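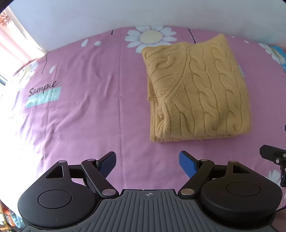

Where do woollens go when the weather turns warm?

Mostly into whatever space is nearest, and they stay there until somebody needs that space for something else.

4.2 Putting away

I had expected this to be the dull part of the study. I wanted to hear about repair, and I'd written most of my interview guide around holes, patches and lost buttons. But people kept dragging me back to storage, and by the time I'd finished the visits in Mosta I had given in and added a page of questions about drawers.

The 22 households split fairly untidily on this. A good number do what I think of as the proper seasonal change, where all the winter things go off to a suitcase or a high shelf in one go, usually on a free morning in spring. Others never do it at all. Their jumpers live next to their T-shirts the whole year round, and a few people were a bit surprised that anyone would bother doing it differently. The rest sit in the middle, and these were the ones I learned most from, as they tended to move a garment only once it had annoyed them by being in the way.

Climate explains some of this. In Mosta the warm months are long and nobody wants a thick knit to hand in July. In Jastunholm the evenings can be cold at any time of year, and the people I talked to there found the idea of a summer cupboard rather funny. Still, two neighbours in Jastunholm with the same sort of flat and the same sort of wardrobe gave me completely opposite accounts, so I wouldn't want to lean on the weather too hard.
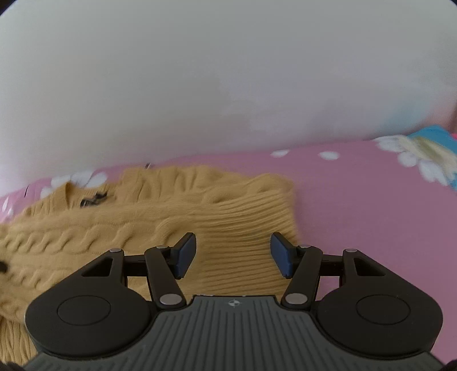 What seems to matter more is whether the garment counts as clean. I've written in section 3 about the long grey area between clean and dirty, and wool spends more time there than anything else people own. A cotton shirt is worn and goes in the wash. A jumper is worn, put over a chair, worn again, aired by a window, and so on for weeks. Of the 18 people who kept a diary for me, most wrote down at least one woollen that they didn't know what to do with at the end of the season - it didn't smell, it had no marks, but it had been worn since its last wash and so it didn't feel right to shut it away. Several dealt with this by not deciding. The jumper moved from chair to bed to chair again, and one diary follows the same grey pullover round a bedroom for 9 weeks before it is finally washed by hand in the bath.

Moths come into it too, of course, though less than I'd guessed. People in Arruda talked about them a lot and had strong views on cedar, lavender and plastic bags. Those who had lost a good jumper to moths were strict about washing before storage, and those who hadn't were not. I did try to find out whether the strict ones had fewer losses afterwards, but my notes aren't good enough to say, and I'd rather leave it there.

Figure 2. Cable-knit cardigan laid out flat on a bed. 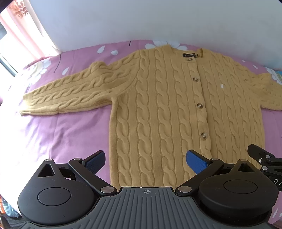

Then there is the matter of folding against hanging, which I'd assumed everybody agreed on. Heavy knits stretch on a hanger, and nearly all the people I spoke to knew that. They hung them anyway if the drawer was full. Cardigans were hung more often than pullovers, and when I asked why, the usual reply was that a cardigan is a sort of jacket. I like that answer very much. It says that people sort by how a thing is put on and taken off, and the weight of the yarn comes a long way second.

The sorting records I was lent by Stukero fit this up to a point. Of the 70 donated woollens in that batch, the ones marked as stretched at the shoulder were mainly button-fronted. It's a small batch from one depot, though, and I can't tell how long anything had been hung or by whom, so please take it as a nudge and no more.

One last point before I get to repair. Taking things out again in autumn was described with far more pleasure than putting them away. People had forgotten what they owned! They found old tissues in pockets, and quite often they found damage, which is how so much of the mending in the next section came to be done in October, in a hurry, on the first cold evening.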